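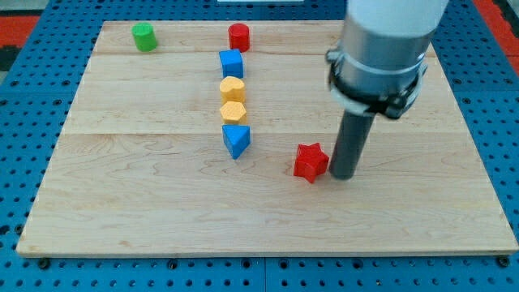 Lærke Hafstein writes that her son's group at the Trinden center "always seems to be one piece short by Friday," and asks whether families may bring blocks from home to fill a gap. The answer is under "Donations and Replacements." The other questions on this page are those the Rosby Toy Lending Library receives most often about its shape block sets.

Borrowing

Who may borrow a set?
Any household or registered child care program holding a current Rosby card may borrow. Households may have 2 sets on loan at one time. Programs should ask for the group form at the front desk.

Which shapes are included?
Contents vary by set. Cylinders, cubes, triangular prisms, hexagons, hearts and stars are all found in the collection, in red, yellow, green and blue. A contents card is kept in the lid of each box. Please check the blocks against the card before leaving the building, and again before returning them.

Is a board supplied?
Boards are lent separately and must be requested when the set is reserved. The library's boards are plain, without cutouts or printed outlines, so that children may arrange the pieces as they wish. Sorting trays with fitted holes are listed in the catalog under "Puzzles."

May a set be renewed?
Sets may be renewed once, provided that no other borrower has placed a hold.

Use and Care

For what age are the blocks intended?
The age guidance printed on each box applies. Children under the stated age should not be given the blocks, and an adult should remain with younger children during play.

How should the blocks be cleaned?
Wipe each block with a barely damp cloth and dry it at once with a towel. Wooden blocks must not be soaked or placed in a dishwasher. Borrowers are asked not to use bleach or furniture polish.

May the blocks be used outdoors?
Yes, in dry weather and on a table or mat. Blocks should not be used in sandboxes or water tables.

Donations and Replacements

May families supply a missing block?
No. Blocks from other sources differ in size and finish, and the library cannot confirm that they are suitable for young children. Report the missing shape and color at the desk, and a matching piece will be issued from stock.

Is there a charge for lost pieces?
The first lost block on any loan is replaced without charge. Further pieces are billed at the rate posted at the desk.

Does the library accept complete sets?
Complete sets in their original box may be offered at the Trinden branch. Items that cannot be added to the collection are returned to the donor on request.

Where should questions be sent?
Please write to the Lending Desk, Room 112, Rosby Toy Lending Library, or speak with staff at either branch.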